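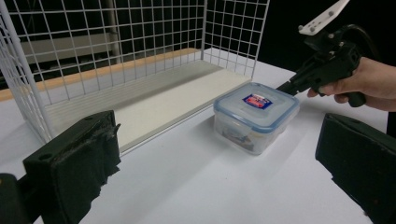
Category: Paid sessions and short-term work > Product trials

Last updated: August

Gripper operators wanted, Istcombe

Cosside makes Cilia, a kit with two hand-held grippers for people who want to record tasks done by hand and use the recordings to train robot arms. We are looking for operators to use the kit at our Istcombe site before the next version goes on sale. You don't need any background in robotics.

The work

You will stand at a table with a gripper in each hand and carry out short household tasks with ordinary objects. Most of the tasks at present involve putting food containers into a wire basket or taking them out again, under or on top of a shelf board. Later in the trial there will be folding and sorting tasks as well. Each task is repeated many times with small changes, such as a different starting position for the container.

You squeeze the handle to close the jaws and let go to open them. It takes most people half an hour to get used to it. The cables have to be kept clear of your wrists and of whatever you are moving, and we will show you how to do that during training. 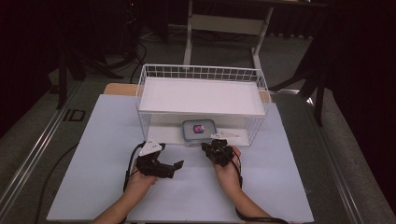
After each block of tasks you fill in a short form about the kit. We want to know about grip comfort, trigger weight, how the jaws handle smooth plastic and anything that made the job slower than it should be. Please be blunt. The handle on the current version was redrawn after complaints from the last group of operators in Bragança, and Joaquim Frade, who designs it, reads all the forms himself.

The trial as a whole needs 2,000 usable recordings. You will not have a personal target and you will not be paid less for a slow session.

Hours and pay

Sessions last 4 hours, including a paid break in the middle. Morning sessions start at 9.00 and afternoon sessions at 1.30. We ask everyone to do at least two sessions so that the first can be used mainly for training. Pay is £133 per session, paid by bank transfer at the end of the month. Travel is not covered, but there is free parking behind the building.

Who can apply

You must be 18 or over and have the right to work in the UK. You need to be able to stand for most of the session and use both hands comfortably. If you have a wrist, hand or shoulder injury, please tell us before booking. Left-handed operators are very welcome, as we have had too few of them so far.
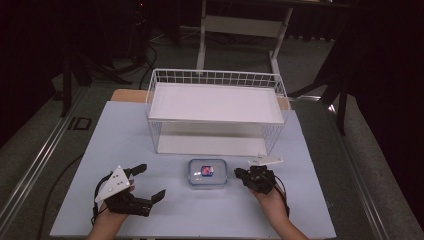 Container task with a Cilia gripper in each hand, Istcombe.

What we record

Your hands, forearms and the table will be recorded while you work. The recordings are kept by Cosside and may be shared with customers who buy the kit. Plain sleeves without logos are best, and please leave rings and bracelets at home. You will be sent the consent form before your first session and should bring a signed copy with you.

How to apply

Write to Glória Magalhães at the Istcombe office with your name, a phone number, which hand you write with, and whether you prefer mornings or afternoons. No CV is needed. She will reply within a week to offer a time or put you on the reserve list. Places are filled in the order that applications come in, and anyone who took part in the Bragança trial can apply again.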